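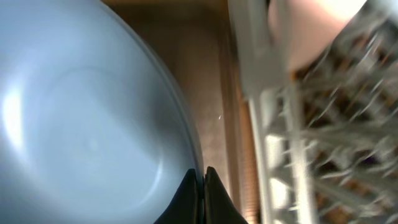 Chutima Kaewkla has been drying dishes the same way for 25 years, and I'd been in her kitchen maybe a minute before she told me I'd been doing mine wrong. I'd come to Brivley on a Sunday to ask about the supper club she runs with her cousin Kulap, but we got stuck on bowls first. "Big ones go in last and come out first," she said. The big pale blue one, all smooth and glossy inside, is her favorite - it does salad, it does bread dough, it once did a goldfish for two nights! "Kulap wants steel. I tell her, steel is for hospitals."

I asked how many people she feeds. "Six on a good night. More than that and I'm washing between courses, and then I get grumpy." (Kulap, from the hallway: "Grumpy before that.")

She doesn't own a dishwasher and isn't looking for one. A neighbor offered her his old one when he moved, and she sent him home with soup instead. "I like hot water and the radio. My mother washed up talking, and I do it talking. What would I do with a machine, talk to the door?"

Then she handed me a towel, and I dried while she told me about the noodles.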